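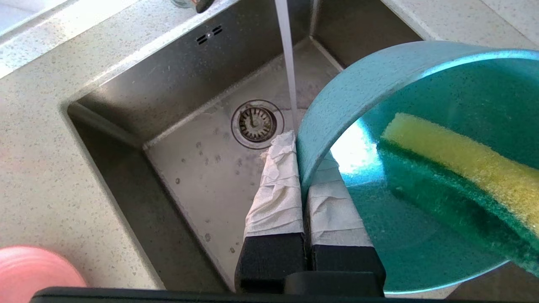 Last updated: June, 09:15

CHARPENTIER ASKS WHETHER THE ROBOTS ARE READY TO DO THE DISHES, AND GETS A QUALIFIED NO

Household research firm publishes its review of chore machines, with sympathy for the bowls

Grodham, June – Charpentier, the household research firm, has today released Still Your Turn, a review of what machines can and cannot yet do around the home and behind the shop counter. Readers hoping to be rid of the washing-up by the end of the summer are advised to keep their rubber gloves.

The review draws on 2,777 attempts at ordinary chores, made by machines in kitchens, stockrooms and one long-suffering utility room. Washing-up accounts for 500 of them. The remainder covers folding, wiping, shelf stacking, putting lids on things and the pairing of socks, on which the authors would prefer not to be drawn before lunch.

Charpentier's position is that the machines are better than they were and a good deal worse than the adverts. Most could be trusted to find a bowl and take hold of it. Getting it clean took longer, and getting it clean on the back as well was treated by several entrants as an optional extra.

"I have a teenage son, so I came to this work with realistic expectations," said Gordon Hawthorne, lead author of the review. "The machines didn't sigh when I asked them to do something. Otherwise I found the two experiences broadly similar, including the part where you go back afterwards and do the pan yourself." 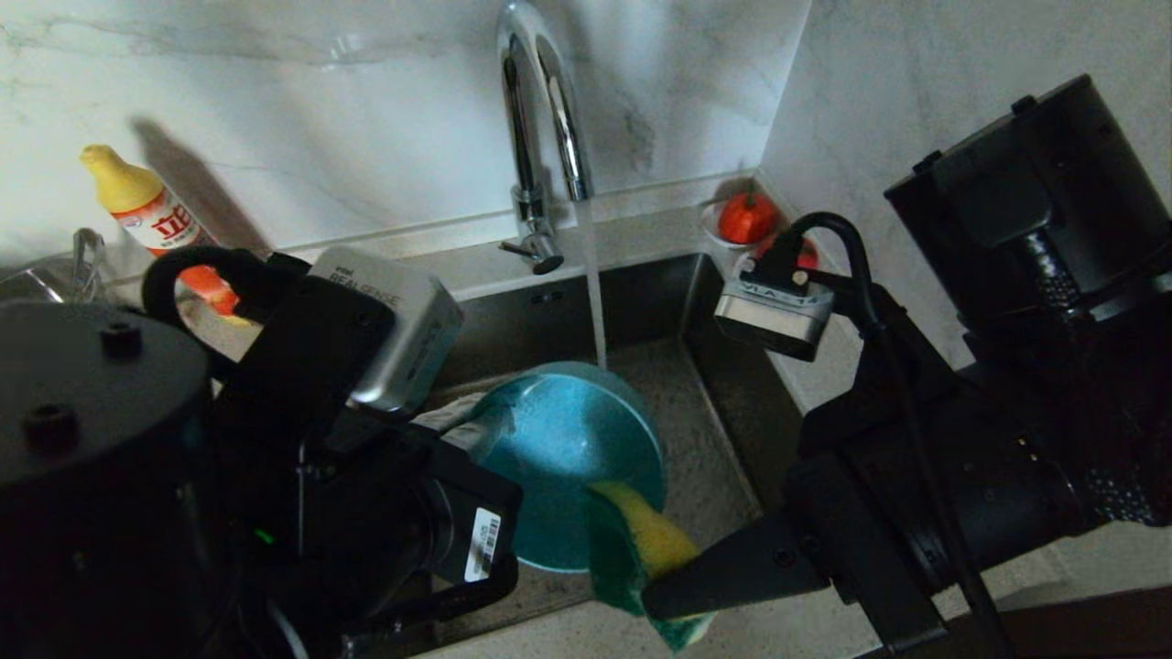

Washing-up proved the most instructive of the chores, chiefly for the number of small decisions a person makes at the sink while thinking about something else. A bowl is slippery, it has an inside and an outside, and it needs to be held still by one party while being scrubbed by another. The favoured arrangement is the one people arrived at some time ago: one arm clamps the bowl and tilts it up in the sink, the other brings in a yellow and green sponge, and the tap runs over the lot. People manage this without a depth camera on the arm, though they have had more practice. Reviewers were asked to judge each bowl as they would one handed to them in a café, and some were handed straight back.

Much of the difficulty lies in pressure. Too little and yesterday's porridge stays where it is. Too much and the bowl sets off across the sink. A person feels the difference through a wet sponge and adjusts without looking up from the radio, and the review found this harder to teach than anything involving a map, a timetable or a chessboard. Sponges made matters worse by changing shape whenever anyone picked them up.

Shop-floor work was kinder to the machines. Boxes are mostly the same size, shelves stay where they are put, and a tin of tomatoes doesn't mind being gripped firmly. At the Urkedico stockroom, which lent its night shift to the review, shelf stacking went well until somebody introduced crisps. Staff there have asked for it to be recorded that the multipacks were already dented.

"They're good at the same thing over and over," said Elis Bevan, who runs the stockroom. "I'd have one tomorrow for the water bottles. I wouldn't let it near the eggs, and I wouldn't let it talk to the customers about the eggs either."

The review gives each chore a mark out of five for how soon a sensible household might hand it over. Floor sweeping does best, having had a long head start. Washing-up gets 2, as does wiping a table with things still on it. Sock pairing has been marked "see appendix", and the appendix is short.

Charpentier makes no forecast of when the marks will improve. Its authors note that the date of the robot butler has been moved back several times already and that they see no reason to join in. They do recommend that makers show their machines at normal speed, with normal crockery, and leave the filming running until the draining rack is full.

Still Your Turn is available on request from Charpentier's Grodham office. A public talk will follow at Sekside Hall later in June, starting at 7 pm. Tea will be served by people, and the cups will be washed the same way.

ENDS

Notes to editors

Charpentier studies domestic work and the things sold to reduce it. Previous reviews have covered ironing, self-cleaning ovens and the bread maker.

Gordon Hawthorne and Elis Bevan are available for interview. Mr Bevan asks that calls avoid the morning delivery.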